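Our table rules, second version

04/03/2021

I promised already in the winter to write down the rules we use when we record demonstrations with the two arms. The first version was a sheet of paper on the wall in Gikwood, and it had 33 rules. I was proud of it, and then I noticed that people were reading the top part and stopping. So the new version is shorter, and I put it here because readers of this blog have asked for it more than once.

First, what we do. The Julow project collects short recordings of small tasks on a table: put a thing in a box, take it out again, move it to the other side. The recordings are later used for training. If the table is set carelessly, the recording is still made, it still goes to the server, and the mistake is found much later by somebody who was not in the room. Most of my rules come from this.

Rule one is that the table is set from the card. The card says which objects are on the table, which box, and on which side the objects start. If you think another object would be more interesting, you write it on the list for next time and you do not add it now.

Rule two is about the arm that is not working. When a task needs only one arm, the second one must be parked before the recording begins, and it stays parked until the end. It is tempting to use this time to try something with it. Please do not.
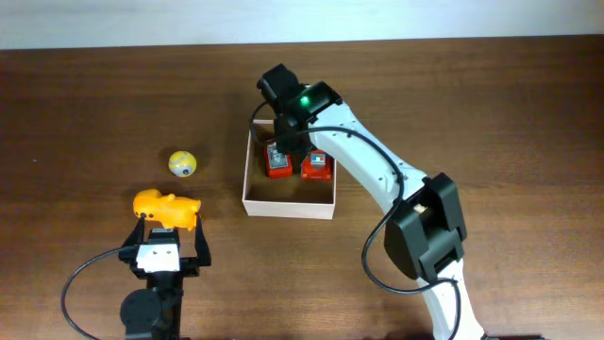 Rule three is about speed near a box. Over the open table you may move as you like, inside reason. Over a box with things in it we go down slowly and straight, and we open the fingers before we go down, not on the way. A thin cardboard wall forgives very little. I have bent several myself, and a bent box goes to the recycling, also when it is only bent a bit, because in the next recording it will be a different box.

Rule four: cables. Before every session you move each joint by hand through the range it will need, with the power off, and you watch the cable and not the joint. There must be enough slack for the wrist to turn, but a loop must not be so big that it can sweep over the table. We had a long discussion with the people at Stonda about how to fix the cables. They like ties at every joint. We prefer fewer ties and a check every 40 recordings, and I still think this is right for small arms, although for larger ones I would listen to them.

Rule five: hands. No hands over the table while the arms have power. If an object rolls away, the recording is stopped first, then the arms are stopped, then you reach. In this order, every time. It costs perhaps half a minute and I know it is boring.

Rule six is the one which made the most trouble. A failed attempt is kept. If the gripper misses, you try again in the same recording and you mark it at the end with the word "retry". In the old version we threw such recordings away, and so we had a very clean collection in which no arm ever missed anything. It was not useful for us. 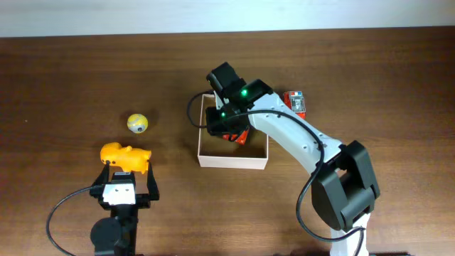 Ruddock wrote to me after reading the draft that keeping the failed attempts is fine, but one word is too little, and that in their own lab they separate a missed grasp from a dropped object, as these are two different problems for the people who train later.

I accept this. From this week we have two words, "miss" and "drop", and the old "retry" stays valid only for recordings made before. I did not want more than 2, though. With a longer list the operators begin to choose the word by feeling, and then every person has his own system.

So there are 6 rules now, and they fit on one page with large letters. The part about emergency stops is not here; it is a separate document which everybody signs, and I do not want to mix the two – one is about good data and the other is about fingers.

What is still open is how to write down the light in the room. At the moment we only note if the blinds are up or down. If you have a better method that does not need a special instrument, please write it in the comments, I will try it in March and report.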